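Feb 16, 2024

Municipal pension liability model, Grarkham town accounts

Picked up at the point where the restated retiree health numbers stopped matching the balance sheet. The gap was 339 thousand dollars on the first pass. Traced most of it to the discount rate. The town's actuary values the plan at its own measurement date, two quarters before fiscal year end, and our script was applying the year-end rate to the earlier cash flows. Changed the loader so that each valuation carries its own date. The gap closed to 18 thousand, which I am leaving open for now.

Net position, as published, includes deferred outflows. We strip those out. The code did this for pensions but not for retiree health, because the two sit in different notes and the second was keyed by hand. Both are now read from the same table. Reran the Chow county file as a check and it moved in the expected direction, with no change in the pension column.

Capital assets stay excluded from assets available to pay bills. Related debt stays excluded as well, but only up to the carrying value of the assets. Grarkham has a water bond that exceeds the carrying value of the plant it paid for, so the excess goes back into bills. The old spreadsheet dropped the whole bond. Worth checking whether the other towns with old plants have the same problem.

Per-taxpayer burden: the divisor is filers with positive state income tax liability, allocated to the town by population share. With the corrected bills the burden comes to 897 dollars. The earlier draft had 700. Anyone holding the earlier draft should discard the summary page. The asset tables in it are still good.
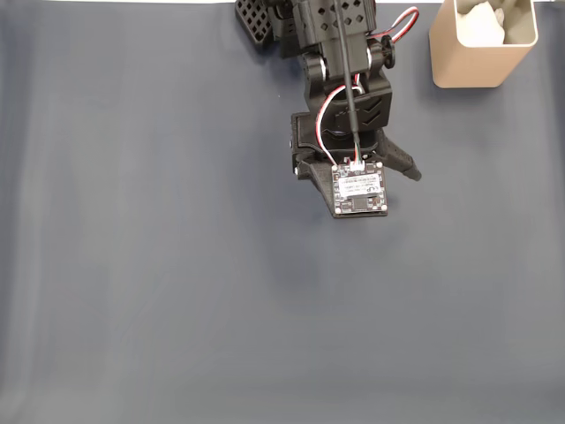 Comment from Cekis on the shared copy: the population share is a poor allocator for Grarkham, as a large part of the town is seasonal and files elsewhere. They would use the county filer counts and prorate by assessed value of primary residences. They also ask that the 18 thousand be explained before the number goes in any table.

Noted on both. Primary residence values are in the assessor's roll, but the roll is a year behind the financial report. I would keep population share as the base case and show the assessed value method as a second column. Will not blend the two.

On the remaining 18 thousand: probable cause is compensated absences, reported net of the current portion in one schedule and gross in another. Need the detail from the finance office.

Turkix export still truncates negative values in parentheses when the column is narrow. Workaround is to export as text and parse afterward. Do not use the direct link until this is fixed.

To do:
Request compensated absences schedule.
Add second allocation column.
Check water and sewer debt against carrying value, all towns.
Rerun the full set in April when the new reports are in.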